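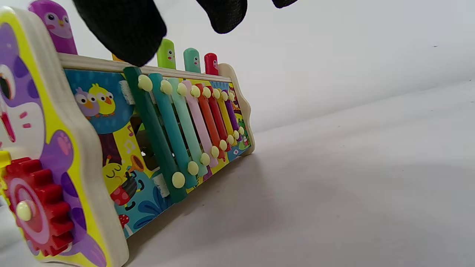 What Makes a Toy Last? My Semester in a Toy Library

Final project report, Childhood and Community Studies
Melina Katsaros

Why I picked this

When the project list came out in February I had no idea what to do. Everyone else seemed to have a topic already (my roommate had a whole binder!) and I had a vague feeling that I wanted to write something about play. Then I was at my cousin's place on a Sunday and her little boy was ignoring a pile of brand new birthday presents to drag a beat-up pull-along duck across the kitchen floor. The duck came from Domby, the toy library two bus stops from her apartment. I didn't even know you could borrow toys. I asked her about it, she talked for an hour, and there was my project.

So my question ended up being pretty simple: when families can borrow any toy they like, which ones do they keep longer, and which ones come back fast? I also wanted to know what parents mean when they say a toy is "good," because in our seminar readings that word gets used all over the place and it's hardly ever pinned down.

About Domby

Domby is one big room and one small room behind a laundromat. You pay a small yearly fee, you get a card, and you can take home 2 toys at a time for up to 6 weeks. There are a little over 300 toys in the catalog, but a lot of those are out on loan, so the shelves look thinner than you'd expect. Puzzles live in the small room because that's where the big table is, and checking a puzzle for missing pieces takes forever. I know this now.

The place runs on paper cards. Each toy has one in a box by the door, with the date out, the date back and a line for comments. The comment line was gold for me. Most people leave it blank, but some write little reviews. One card for a shape sorter just says "star is gone, sorry, we looked EVERYWHERE." Another one, for a drum, says "thank you for taking this back."

What I did

I did three things. First, I copied out the cards for 100 toys, going back one year. I took every third card in the box so that I wouldn't just pick the ones with funny comments. Second, I talked to parents and grandparents while they were returning stuff, usually for a few minutes, sometimes a lot longer. Third, I helped out at the desk on open days, so I got to see what kids went for when they walked in.

I had planned on a written survey too. I made a nice one with smiley faces and left a stack of them by the door, and I got so few back that I'm not using them. Two of the ones I did get had been colored in. My advice to anybody doing this next year is to skip the survey and just stand by the returns shelf. People want to talk when they're putting something down.

I sorted the toys into groups: building, pretend play, puzzles, wheels and pull-alongs, activity toys for little ones, music, and games with rules. Some toys were hard to place. Is a wooden train you can take apart a building toy or a wheels toy? I went back and forth and finally put it under wheels, mostly because that's the shelf it sits on.

What I found

Building sets stay out the longest. They almost always come back right on the due date or late, and the late ones tend to have the same family's name on them twice in a row. One dad told me they'd built a parking garage on the living room rug and "it wasn't done yet," which I thought was a perfectly good reason to be late.

Music toys come back fastest, by a lot. You can guess why. One grandmother had a xylophone for four days. She was very nice about it.

Pretend play was the surprise. I figured the play kitchen stuff and the doctor's kit would be out constantly, and they are, but each loan is short. From what parents told me, kids go at these things super hard for a week or so and then drop them. A mom I talked to for quite a while said she didn't see that as a failure. Her daughter had been a vet for nine days, and then she was finished being a vet. I wrote that down right away.

Activity toys for the youngest kids were somewhere in the middle, but the reasons were different. With babies and toddlers the parents are choosing, and they bring things back when the kid outgrows them or when the parents themselves get sick of stepping over them. I kept hearing the word "phase." He's in a banging phase, she's in a putting-things-in-other-things phase. Parents of little ones are really good observers, way better than I expected, and they notice when a phase ends almost to the day.

Games with rules hardly move at all. Some of those cards had only one or two dates for the whole year. I think it's partly that families already own a few games, and partly that the boxes are stacked on a high shelf where kids can't see them. I mentioned this at the desk and a couple of boxes got moved down near the rug. One was gone the same afternoon! I can't say that proves anything, but I was pretty excited.

What "good" means to people

I asked everybody the same thing at the end: what makes a toy good? I expected to hear "educational" a lot and I did hear it, mostly right at the beginning of an answer. Then people would keep talking and get to something else. The things that came up most were whether a child could use it alone for a bit, whether brothers and sisters could share it without a fight, and whether it was easy to clean. Easy to clean came up so much! None of our readings talk about that.

Looks came up too. A few parents said they liked wooden toys because they felt nicer in the house, and then laughed at themselves, because the kids didn't care. One said her son only wanted "the one with the face." Kids at the desk did seem to go for faces first, and for bright colors, but I watched plenty of them grab something with a big friendly face and put it down again for a plain box of blocks. Getting picked up and getting taken home are two different things, and I wish I'd tracked them separately from the start.

There was also the money side, which people were shy about until I brought it up. Borrowing means you can be wrong. If you buy a big toy and your kid hates it, you feel terrible, and it sits in the corner looking at you. If you borrow it, you shrug and bring it back. Several parents said they'd gotten braver about trying stuff since joining.

Problems with my project

Okay, so there are a bunch. A long loan doesn't always mean a loved toy. Sometimes it means the toy was under the couch. One family kept a farm set the full time and then told me they'd forgotten they had it. The cards can't tell you the difference.

I also only talked to people who came in while I was there, which was afternoons. Anybody using the evening drop box never met me. And I don't think I heard enough from the kids themselves. I tried asking some of the older ones, and a six-year-old told me the best toy at Domby was the stapler on the desk, so I'm not sure what to do with that.

What I'd do next

I'd like to follow a few toys for a whole year and talk to every family that borrows each one. I think you'd see the same toy being used in totally different ways. I'd also like to visit a second library and compare, maybe a bigger one with a computer system, so the copying doesn't take up all of my weekends.

Domby asked for a copy of my results, so I made them a one-page version with the chart, and it's taped up next to the card box. I still go in when I can. There's a marble run I've been waiting on for weeks and it's overdue again.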